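Prendport council adopts new rules for short-term room rentals

11/14/18

Prendport council has adopted a bylaw requiring owners who rent out single rooms for fewer than 28 nights to hold a licence. The rules take effect in February and apply to 456 registered addresses, most of them in the Gralska and Paredes neighbourhoods.

A licence will cost $275 and remain valid for 2 years. Applicants must supply a floor plan, proof of insurance and a record of smoke alarm testing. Units with shared entrances must also keep hallways clear to the width set out in the building code.

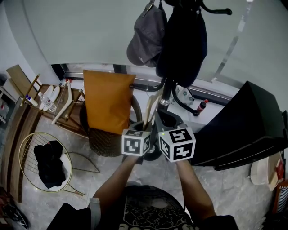

Owners who already hold a lodging permit will be moved to the new system at no charge when the permit expires. Applications open at the municipal office on Urer Street and can also be made by mail. Processing is expected to take 5 weeks.

The bylaw replaces a patchwork of zoning conditions under which rooms in older buildings were treated differently from those in newer ones. A staff report found that the earlier conditions were difficult to enforce and that complaints were being recorded by separate departments.

Fines for operating without a licence will be set by a schedule still in draft. Council will consider the schedule at its next regular meeting, along with a proposal to publish the licence register online.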